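# Doder Instrument Care Kit

Cleaner, lubricant and brushes for stainless steel hand instruments
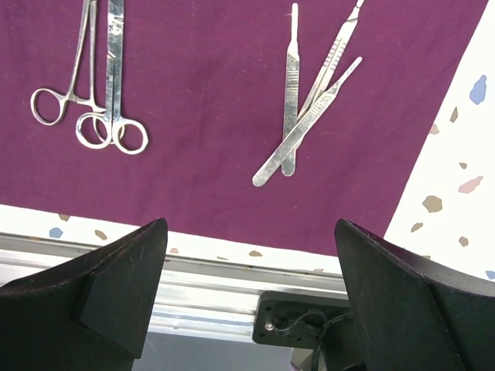 Clidutano, March

I get asked to stock a new instrument cleaner a few times a year and I usually say no. Most are dish soap with a lab coat on the label. The Doder kit made it onto the shelf after a long trial, and I still have complaints, so read to the end before you order.

**In the box**

- Neutral pH cleaner concentrate, 50 ml
- Water-based lubricant, 100 ml
- 2 nylon brushes, one narrow enough for box locks

The cleaner is fine. It rinses off without a film, which I can't say for the Bestau concentrate we used to carry. The leaflet says it "restores" stainless steel. It doesn't. Pitting is pitting, and if your hinge is rusted through you need a new instrument.

The lubricant is the reason to buy this. Stiff ring-handled pieces loosen up after one soak, and it stays put through a steam cycle. Doder claims it lasts 2,453 open-and-close cycles. I have no idea who counted or why they stopped there, and I would ignore it - put some on after every wash.

The brushes are cheap. The narrow one does the job, the wide one sheds.

**What it won't do**

It is a cleaner. It does not disinfect or sterilize, whatever the reseller listings hint at. Don't use it on aluminum or plated handles. Ringed instruments should go in open, with the locks released.

**Ordering**

Sold as a kit only. I have asked Doder twice for the lubricant by itself and got a brochure back both times. Unopened kits can be returned, opened ones can't.

Questions about a particular instrument go to Kanini Tanui at the parts counter. Have the maker's name handy when you call.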